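Este site usa cookies para lembrar as suas preferências. Aceitar | Saber mais

Perguntas frequentes: aluguel de louça e toalhas para festas em casa

Juntamos aqui as dúvidas que mais chegam à Pokilard por telefone e por e-mail. Se a sua não estiver na lista, escreva para nós sem cerimônia, que a gente gosta de uma boa conversa sobre festa.

Qual é o pedido mínimo?
São 40 peças, e pode misturar tudo: prato raso, prato fundo, tigela, xícara, o que a sua mesa pedir. As toalhas entram à parte e não contam para o mínimo. Para o outro lado, o das festas grandes, temos estoque para atender até 1000 peças por pedido, mas aí pedimos que fale conosco com bastante calma e antecedência.

Preciso devolver a louça lavada?
Não precisa! Basta tirar os restos de comida e colocar tudo de volta nas caixas, com as folhas de papel entre um prato e outro. A lavagem fica por nossa conta e já está no preço.

E se alguma coisa quebrar?
Acontece em toda festa boa, então respire fundo. Cobramos só a reposição da peça, pelo valor que está na folha de entrega. Guarde os cacos embrulhados em jornal e avise o Iulian Bucur, que cuida das devoluções.

Posso escolher a estampa da toalha?
Pode, e recomendamos que escolha cedo, porque as infantis são as primeiras a sair, principalmente em outubro, quando todo mundo resolve fazer festa para as crianças ao mesmo tempo. Temos lisas, floridas e com bichinhos.
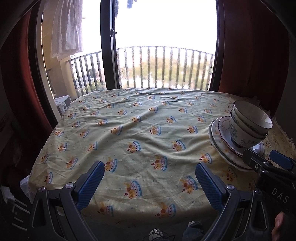
Toalha com estampa de cachorrinho e uma pilha de louça à direita.

As toalhas vão passadas?
Saem daqui passadas e dobradas, mas sempre chega um vinco ou outro. Um ferro morno resolve, ou então estenda a toalha na véspera e deixe o tecido assentar sozinho, que é o que eu faço na minha casa.

Até quando posso cancelar?
Até 5 dias antes da entrega devolvemos o sinal inteiro. Depois disso, o valor fica como crédito para outra data, sem prazo para usar.

Vocês entregam em apartamento?
Entregamos, sim, com ou sem elevador. Só pedimos que deixe o nome na portaria e nos diga o andar na hora de reservar.

Última atualização: 26 de fevereiro de 2022

Pokilard Festas | Contato | Todos os direitos reservados | Voltar ao topo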